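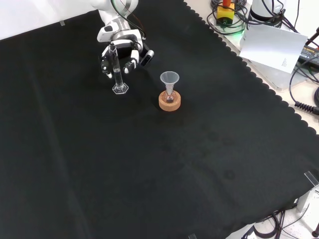 I get asked whether a robot can do chores yet, and my answer is always "which chore, exactly?" Pouring is the one I'd pick to find out. It covers cooking oil, detergent, plant food, coolant on a shop floor, you name it. So let's set up a pouring test you can run on whatever arm you've got!

**1. Start with a container that's easy to knock over.** A tall, narrow measuring cylinder is great (and mean). A mug will flatter your robot.

**2. Give it a small target.** Put a funnel in the neck of a little flask and stand the flask in a cork ring so it doesn't roll away.

**3. Teach the grasp by itself.** Leave the cylinder empty and just practice reaching for it. I ran 80 grasps before I let any liquid near mine.
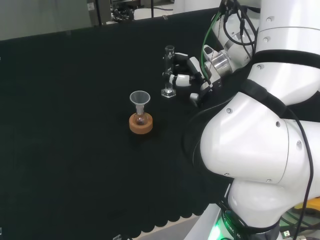

Go slow on the approach. My first tries at the Clurndale workshop came in way too fast, and the fingertips bumped the glass before they closed. Halving the speed for the last stretch fixed most of it, and then I wrote the starting pose down so I could get back to it after lunch.

**4. Now tip it.** Tilt a little, wait, tilt a little more. Clear glass is rough on cameras, so check the wrist view as well as the overhead one before you trust either.
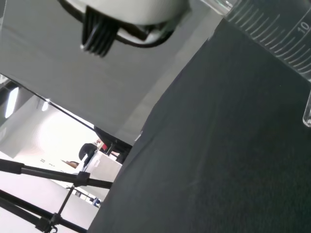

*Werkano Workshop Notes, p. 30*

**5. Score it like a chore.** Did it all go in the funnel? Did the cylinder end up back on its base? If you had to grab a paper towel, that's a fail, even if the pour looked pretty.

**6. Change one thing and go again.** Move the flask over a bit, or swap in a wider funnel (I'd do the flask first).

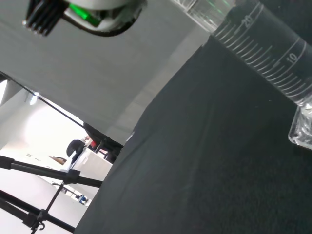

Elvira Grajales wrote back that she'd still rather have a machine that loads the dishwasher, and that 99 good pours won't help her if the next one lands on the rug. Fair! I wouldn't turn mine loose in a kitchen yet either. For a bench job with the same bottle in the same spot every day, though, I'd give it a shot.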